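How I learn a song in a language I don't speak

I fell for a Portuguese fado last August and wanted to sing it properly, all the way through, instead of humming the bits I couldn't catch. It took me 17 evenings. I've done it with two other languages now and my method has settled down enough to write out.

First, pick one recording and stick with it. Singers swap verses and swallow syllables differently, and if you hop between versions you'll end up with a muddle. I keep mine in a little player called Rellis that lets me loop a line and slow it down.

Next, find the words and a translation, and print both with big gaps between the lines. Under each line I write what I hear, in my own daft spelling. "Kor-a-SOWN" means nothing to anyone else, but I can sing it!

Then read the translation out loud a few times before you sing a note. You want to know which word is the sad one. In my fado it comes at the very end of the line, and I'd been leaning on the wrong syllable for days.

Now work backwards. Learn the last line, then the last two, then the last three. It feels odd at first, but you're always singing towards something you already know, so the ending never falls apart.
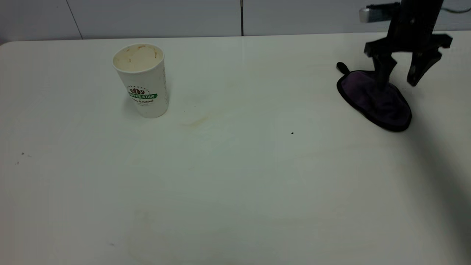

Once the verses are in, turn the slow-down off and sing with the recording at full speed. You'll trip over the consonants. Mark the places where you trip and loop only those, 2 or three words at a time - going back to the top every time just makes you very good at the first verse.

Last of all, sing it without the paper while you're doing something else. I do mine walking to the shops, quietly, with my favourite scarf pulled up over my mouth. If a line goes missing, keep the tune going on "la" and look it up when you get home.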